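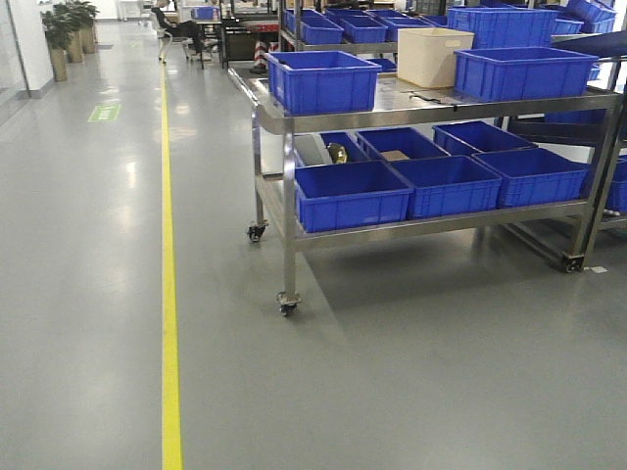

Photo: Jeptoo Okoth / Rellamwood

Rellamwood Lending Notes

Hello, and thanks for having a look! I'm Kimutai, and I put this dataset together from the paper loan slips of the Rellamwood tool library, where people borrow drills, ladders, hedge trimmers and (far more often than I'd have guessed) carpet cleaners.

What's in it

There are 2,063 loans in the main file, loans.csv, one row per loan. Each row has an item code, the date it went out, the date it came back and whatever the person at the desk scribbled in the notes box. The second file, items.csv, lists the 347 items you could borrow, sorted into 29 categories. I made the categories up myself, so blame me if you think a wallpaper steamer belongs with decorating and not with heat tools. Catherine Niven and I went back and forth on that one for ages.

How it was typed up

Bakari Chege and I did it by hand in the evenings. He read, I typed, then we swapped. Where the handwriting beat us both we put a question mark in the notes column and moved on – please don't read anything clever into those.

Things to watch out for

Blank return dates don't mean the item was lost. Quite often it came back and the slip was simply never finished off. Renewals are the other nuisance: before April they were written as new loans, and afterwards as a line on the old slip, so don't compare loan lengths across that change unless you've read renewals.txt first. Pressure washers are in there twice, under PW and WP. I know. I'll merge them one day.

Names and addresses were never typed in. If you spot something in the notes that could point to a real person, tell me and I'll take it out.

Using it

Do what you like with it, just mention Rellamwood somewhere. Teguh Sumampouw has already drawn some lovely seasonal charts from it (the hedge trimmer one is my favourite!) and they're in the charts folder.

Last updated Feb 15, 2022 – fixed the date format in items.csv.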